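Speaker notes, Plilanville, 18/02/2026

Open with the sales line: "It frees people for better work." Ask the room who has seen the better work. Wait.

At Yorath the robot handles baskets. Grip the rim, move on to the next one. I watched a morning of it.
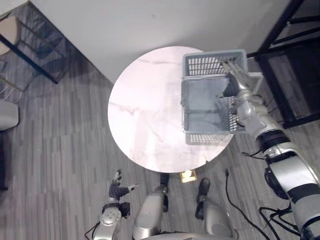 Does it cut the hours people work?
At Yorath the hours stayed put. What went was the chatting between tasks — now somebody stands by and watches the machine.

Condero's pitch says 668 baskets a shift. Ask what counts as a basket. Ask who picks up the ones that don't count. Slow down here, people write this bit down. 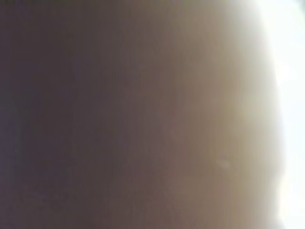 Notes by the speaker, Cutow workplace talks

Training was 35 minutes per person. I'd want a lot more than that before I stood next to an arm all day. Pay didn't move either — check this again before August.

If time is short, skip the costs and go straight to the last picture.

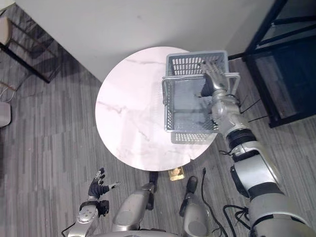 Right hand on the basket rim, left hand open.

Leave it up for questions. First one is usually about jobs. Say what I know, which is one site.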